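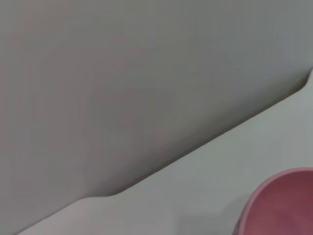

Gray and pale gray, with a touch of pink in the corner.

Drultia opens its Bodard room in September

30 Jul 2022 - Drultia is delighted to announce that its new craft and repair room at Bodard will open to the public this September! The room has 29 work places and will run 60 open sessions in its first season, with evening hours on top of the daytime ones.

We asked local makers what they wanted, and 114 of them wrote back. Most asked for plain, pale surfaces and good even light, so that's what we went for. Small colorful parts are so much easier to find that way.

Booking opens in the last week of August. The first 40 people to sign up get their first session free.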